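**New crosswalk opens on the road between Skultport and Flurkton**

25 November 2023

Residents of the Merlow neighborhood can now cross Araya Road at a marked crosswalk with a signal. The lights were turned on yesterday morning, and the first people to use them were children on their way to school with their parents.

The crosswalk is located between the bus stop and the small row of shops, where the road goes down toward Flurkton. Before this, the nearest safe place to cross was 135 meters up the hill. Many people did not walk so far and crossed between the cars, which was dangerous especially in the evening.

The request for the crosswalk was first made 2 years ago, when neighbors collected signatures at the bus stop and in the bakery. The list was given to the town of Skultport with 68 names on it. After this the town measured the traffic on the road and agreed that a signal was needed. The work was planned for the summer, but the poles were delivered late and the digging could begin only in the fall. 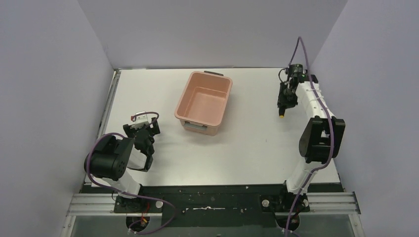
A pink tub on a white tabletop.

The new signal works with a push button on both sides of the road. It gives a sound for people who do not see well, and the curb has been made lower for wheelchairs and strollers. The town has also put a street lamp on the Flurkton side, at the place where the sidewalk is narrow.

During the work, the bus stop was moved in front of the pharmacy. It is now back in its old place, and the timetable has not changed. Three parking spaces near the crosswalk have been removed, so that drivers can see better who is waiting. Some shop owners were not happy with this, and the town has promised them two short-stay spaces behind the bakery.

The speed limit on this part of the road stays the same for the moment. Neighbors have asked to make it lower between the bridge and the school, and the town will discuss this in February. The meeting is open to everyone who lives along the road, and it is planned to last 60 minutes.

Small works on the sidewalk will continue until the end of next week. People on foot are asked to use the side with the shops during this time.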